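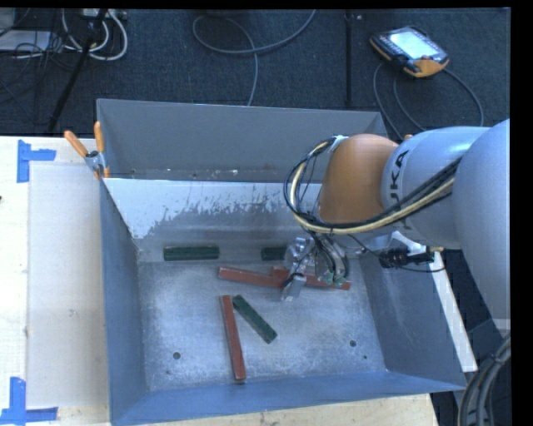
Leave the Blocks in the Bin

Posted in Opinion, Home and Kids

Every few months somebody tells me I should sort our building blocks. Usually they mention Stallier, the drawer system with nine clear trays and a label strip on each one. My sister-in-law has it. It cost her over 400 dollars with the stand, and it looks good against the wall in her den.

I don't want it. I think blocks should be kept in one big open bin, all colors and lengths together, and I think metal is the best thing to make that bin out of.

The usual case for sorting is that children can find what they need. I ran the after-school room in Sivcombe for long enough to have tried it both ways. When we had the trays, kids asked me where the long red ones were. Then they asked me to put the trays back. A good part of the afternoon went to managing storage. With the bin, they reached in and took what was on top, and if it was green and they wanted red they either dug or used green.

Digging is part of playing with blocks. A child looking for a short piece picks up two long ones on the way and gets an idea from them. Lise Zacharias, who had the room before me, used to dump the whole lot on the rug at three o'clock and walk off to make coffee. I thought it was lazy when I first saw it. I did the same thing within a month.

Then there's cleanup. A five-year-old can put blocks in a bin. A five-year-old can't put blocks in nine trays by color and size, and neither can I at the end of the day. If a storage system only works when an adult runs it, the adult ends up doing all the storing.

As for metal, people object to the noise and the scratches. The noise is real. Put a square of felt in if it bothers you, though it will bunch up in the corners and you'll take it out again. The scratches I don't mind at all. A gray metal bin with the floor scraped up and the finish worn off one side still holds blocks. The plastic tubs we bought from Skullholm split at the rim in their first winter - both of them - and the canvas one sagged until it was more of a bag.

Yuzhen Xia, who read a draft of this, says I'm being unfair to sorters. Her son likes lining things up by color and would be unhappy with my bin. Fine. If the child wants to sort, let the child sort, on the floor or the table, and get the pleasure of it. My complaint is with adults who do it for them in the evening and then get upset the next morning when it's all mixed again.

Buy a wide bin with sloping sides, low enough that a small arm can reach the bottom. Ours came from a restaurant supply sale in August and was cheaper than one Stallier tray.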